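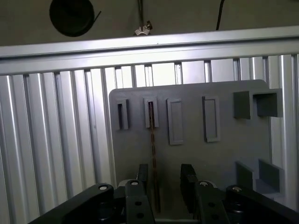
I've been promising a post on whether robots can do the boring jobs yet, and after an afternoon in the workshop with Asuka Furukawa and her lot at Zanduleck I finally have something to say. Short version: some of them, slowly, and please don't sell your washing-up gloves.

What I wanted to see was the cord job. If you've ever put a new drawstring through a pair of pyjama bottoms, or re-strung a blind, you know how fiddly it is (I use a safety pin and bad language). Asuka's version is a plain panel with narrow slots in it and a bit of thin braided cord, and the robot has to get hold of the cord and work it through a slot. She picked it because string is horrible for machines. A box stays box-shaped when you touch it. String goes wherever it fancies.

Over the spring they logged 3,189 goes at it and counted 2,822 as good. I thought that sounded brilliant! Then Recep Demirtaş, who keeps the log, asked me how I'd feel about a kettle that worked that often, and I went a bit quiet. He also pointed out that the cord always starts in more or less the same spot, and that my pyjamas do not.

The thing that struck me most was the patience of it. The gripper creeps up, closes, seems to have a think, opens, shuffles over a touch and closes again. I had a turn by hand and was done before the kettle had boiled – but ask me to do it 20 times in a row and I'd be off looking for biscuits. That's where I can see it being useful first, in a workshop where someone has to fit the same cord into the same part all day long. Haruto did that sort of job for 2 years at his uncle's blind shop and says he'd have handed it over on his first morning.

Home is another matter. My kitchen drawer has five kinds of string in it, one of them attached to a kite. I asked whether the same arm could fold a towel and got a lot of looking at shoes. It could be taught, apparently, but it would be starting almost from scratch, and then it would want teaching again for the fitted sheets. I can't fold those either, so no judgement from me.

I'm going back in April, when they want to try shoelaces. Wakana has already offered up her muddiest trainers, and I've said I'll bring the pyjamas.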